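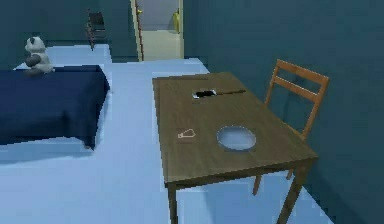
## 4. 遠隔操作による教示データの収集

### 4.1 環境と課題

教示はすべてシミュレータ Grabowska 上の寝室環境 Tolthorpe で行った。Tolthorpe は寝台、木製の机、椅子、鉢植え、ぬいぐるみなどを配した一室で、戸口の先に廊下が続く。冒頭の図では、寝台と机の間に戸口へ向かう通路があり、机上に黒い細長い物体と淡色の円盤が離れて置かれている。以下では、この配置を基準配置と呼ぶ。

課題は次の3種である。

- **課題A(机上把持)**:机上の細長い物体を把持し、持ち上げて静止させる。
- **課題B(寝台上の移動)**:ぬいぐるみを把持し、枕の脇へ移す。
- **課題C(室内移動)**:戸口から入室し、指定された家具の手前で停止する。

課題Aと課題Bは腕の操作を主とし、課題Cは台車のみを用いる。課題Bでは把持対象が柔らかく、接触後に姿勢が変わりやすい。このため、課題Aで用いた位置誤差に基づく成功判定をそのまま適用せず、対象の重心が目標領域に入り、かつ手先が対象から離れた時点を終了とした。

### 4.2 操作系

操作者は手持ちコントローラの6自由度変位を手先の目標変位として与える。教示ソフトウェア Jeltent は入力を20 Hzで標本化し、逆運動学により関節目標へ変換する。コントローラの絶対位置は使用せず、クラッチボタンを押した時点を原点とする相対変位のみを送る。時刻 *t* における手先目標 *x*(*t*) は、クラッチ時の手先位置 *x*₀ とコントローラの相対変位 Δ*h*(*t*) から

*x*(*t*) = *x*₀ + *k* Δ*h*(*t*)

で定まる。倍率 *k* は課題ごとに固定し、教示の途中では変更しない。姿勢には倍率を掛けず、クラッチ時からの相対回転をそのまま適用する。

台車の並進と旋回は左手側のスティックに割り当てた。腕と台車の同時操作は許容したが、スティックの入力が不感帯を超えている間は手先目標を台車座標系で保持する。予備実験では世界座標系での保持も試みた。旋回時に腕が可動域の端に達する事例が頻発したため、本実験では採用していない。

逆運動学の解が関節限界に近づいた場合、Jeltent は目標変位を限界の手前で飽和させ、コントローラを振動させる。飽和中の入力も記録には残し、学習時に除外できるよう標識を付す。

### 4.3 視点の設定

操作者の画面には、頭部視点と室内視点を並べて提示する。室内視点は複数の候補から教示開始時に選択し、1回の教示の中では切り替えない。候補の例を図5と図6に示す。いずれにも寝台、黄色い枕、赤褐色の葉をもつ鉢植えが含まれるが、寝台の写る範囲が異なる。 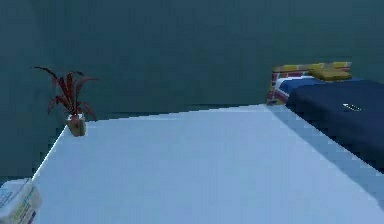 **図5** 室内視点の例(1)。淡い青白色の面を広く含み、左奥に鉢植え、右に寝台が位置する。

図5の視点では画面の大部分を一様な淡色の面が占める。この種の画像は台車の進行方向を把握するのには使えるが、特徴点が少なく、対象までの奥行きを読み取りにくい。課題Cの教示で Issa Sayegh は鉢植えと寝台の頭板を目印とし、両者の見かけの間隔から旋回量を調整したと報告している。同様の方略は Somtochukwu Briggs の記録にも認められた。

課題Bでは、ぬいぐるみと枕が同時に視野に入ることを視点選択の条件とした。条件を満たさない視点で開始された教示は、成否によらず課題Bの学習データから除外した。

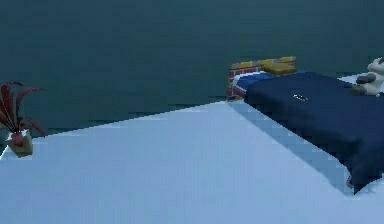 **図6** 室内視点の例(2)。寝台の上に黄色い枕とパンダのぬいぐるみが見える。ぬいぐるみの一部は画面右端の外にある。

図6の視点は枕とぬいぐるみの双方を含むため上記の条件を満たすが、ぬいぐるみの右側の輪郭が得られない。接近方向の決定には頭部視点を併用する必要がある。対象の全体が見えることまでを条件に加えると使用できる視点が著しく減るため、一部の欠けは許容した。

### 4.4 教示手順

操作者は Selma Nikolaidis、Somtochukwu Briggs、Issa Sayegh、Hagos Zeleke の4名である。各操作者は課題ごとに20回の練習を行ったのち、本番の教示に移った。練習の記録は学習に用いていない。課題の順序は操作者間で入れ替え、同一課題を連続して行う時間にも上限を設けた。

各教示の開始時には、対象物の位置と向きを基準配置から乱数で変化させた。家具の位置は固定である。操作者は開始前に対象の配置を確認できるが、試し動作は行わない。途中で対象を落下させた場合は、継続可能であれば拾い直しを認め、その区間に再試行の標識を付した。拾い直しを含む教示は、成功例のみを含む集合と分けて保存している。

遅延の影響を調べるため、一部の教示では映像の提示に200 msの遅延を加えた。操作者には遅延の有無を知らせていない。

### 4.5 記録と選別

記録項目は、手先の目標姿勢と実姿勢、関節角、台車速度、把持指令、両視点の画像、およびクラッチの状態である。画像と関節角は異なるスレッドで取得されるため、シミュレータ時刻を基準として最近傍の標本を対応づけた。

選別は Mireille Jaber が操作者名を伏せた状態で行った。除外の基準は、(i) 終了条件を満たさないもの、(ii) 静止区間が連続して100ステップを超えるもの、(iii) 画像に欠落があるもの、とした。選別後に残った教示は3課題の合計で1,048件である。

基準 (ii) による除外は課題Bに偏った。記録を再生すると、静止の多くは把持の直前に生じており、操作者が頭部視点と室内視点を見比べている区間に対応するとみられる。静止区間を切り詰めて教示を残す方法も考えられるが、切り詰めにより画像と動作の時間関係が変わるため、本稿では除外を選んだ。切り詰めを行った場合との比較は6.2節で述べる。

### 4.6 前処理

手先軌道には移動平均を適用せず、クラッチの解放中に相当する区間のみを取り除いた。除去後の接続点では目標変位が不連続となり得るため、前後の標本をまたぐ行動列を学習の単位に含めない。画像は両視点とも同一の解像度に縮小し、色の補正は行っていない。遅延を加えた教示では、提示した時刻と描画した時刻の双方を保持し、学習時の入力には前者に対応する画像を用いた。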